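Robot arm for sorting at the cash desk, what happens to the desk staff?

Posted by Oratile Mofokeng in Work and Workplace
Tags: automation, cash handling, job duties

I work the service desk at Trendholm. We take in cash and vouchers all day, and at closing we sort it into trays. Management has told us a robot arm will start doing the sorting in January. There are 5 of us on the desk. We were told that no jobs are going, but our job descriptions are being "reviewed" and I have not seen anything on paper. Has anyone been through this? I'd like to know what your day looks like now and what I should ask before I sign a new description.

Nokuthula Steyn
Get it in writing. They said the same at my old place and the evening hours went first.

Sabine Buschmann
We went through this at Bukano. Nobody on my desk was let go, but the work did change and you should be ready for that.

Before, closing took two people and we talked while we sorted. Now one person stays. You set out the paper, watch the arm, and step in when it picks up two sheets stuck together or drops one between compartments. It is slower than I am. I found the first weeks more tiring than sorting by hand, as you have to pay attention while your hands do nothing. The other thing is that the desk has to be laid out for the arm. The tray goes where it can reach, and if you move it to make room for your own things you will hear about it.

What I would ask:
Who signs for the total if the arm puts something in the wrong compartment? For us it is still the person on shift, and that took 2 meetings to get written down.
Is watching the arm counted as desk time? If a customer comes up in the middle of it, which one comes first?
Who is trained to stop it, and are they on every shift?
What happens to the second person's closing hours? Mine were moved to mornings, which suited me but not everybody.

Ask for a trial period too, with the old way of closing kept available. We had 62 days and used most of them.

I'm adding a picture of the kind of work I mean, with the compartment tray at one end of the desk, the arm over it, and a person standing by.

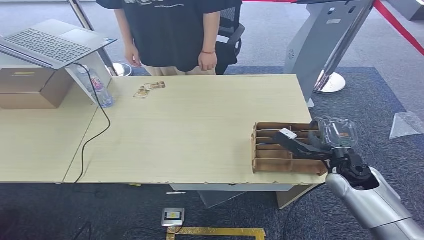 More threads in Work and Workplace

New job description, same pay: can I refuse?
Self-service kiosks and shorter shifts
Who trains the night staff on new equipment?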